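Tue 17 August

Spent the morning on the play kitchen set. The parts list from Zovard runs to 37 lines and was last revised in April, before the second batch of dishes arrived, so it no longer matches what is on the table. I am rewriting it by function: vessels, appliances, boards, food.

Food is the easy category. Fruit goes on the pink tray, so that it can be lifted away in one piece when the table has to be cleared. The tray has a low rim and a peach or an apple will stay put on it. White bowl next to the tray, cups toward the back.
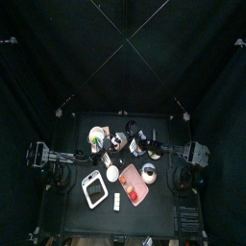
Nabil Sayegh thinks sorting by function is a mistake and that size would be quicker, given that everything ends up in the same bins at the end of the day. He has a point about the bins. The bins are 16 liters each and the kettle takes up a good part of one whatever category it belongs to. I have kept function for the list and will use size for storage. Two columns, one row per item.

Appliances next. The rule I settled on is that anything with a knob, a slot or a display is an appliance, including the toaster. The kettle was under vessels in the old list and I have moved it. The knife block is harder. It has four black handles and a body that is part light wood and part white, and the old list had it under "boards" for no reason I can find. It now has its own line under utensils, a category I had hoped to avoid.
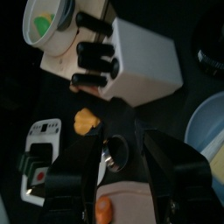 I also decided that the block is entered as one item, handles included. Entering each handle separately would mean four more lines and four more labels, and the label roll is down to 200.

Lids are still unresolved. The black one with the gray knob fits neither of the pots I tried it on. Tried the large pot first, then the small one; on the small one it overhangs and tips. Entered as "lid, round, black, unmatched." Rima Geagea may have the pan it came with in the Eronden crate.

The blue bowl with the spout is filed under vessels, subtype pouring. It is also the bowl the yellow block is kept in. The block is listed as "block, pale yellow" until somebody tells me if it is butter or cheese. 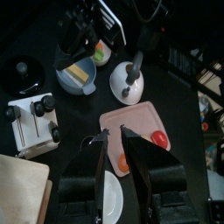 *Tray, kettle, toaster and spouted bowl. Boards at lower left.*

The worn board needs cleaning. The surface is smudged and I would like to know if the marks come off before I order another. Damp cloth first, then very fine sandpaper with the grain. No oil.

After lunch, the stacking question. The white pot can sit on the red-fronted wooden box, with its two side handles clear of the edges. Wide gray bowl on the table, next to the box. The rice-pattern block with the sushi roll goes toward the front, left of center, with the knife block behind it and to the right.
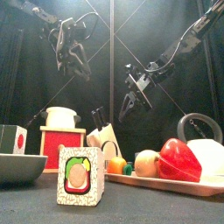 Does the pot count as part of the box for the list? It gets its own line, because the two are stored in separate bins.

Total weight of the vessels on the postal scale: 1595 grams, without the kettle. Kettle tomorrow. Label printing also tomorrow, if Nour Hamdan returns the printer.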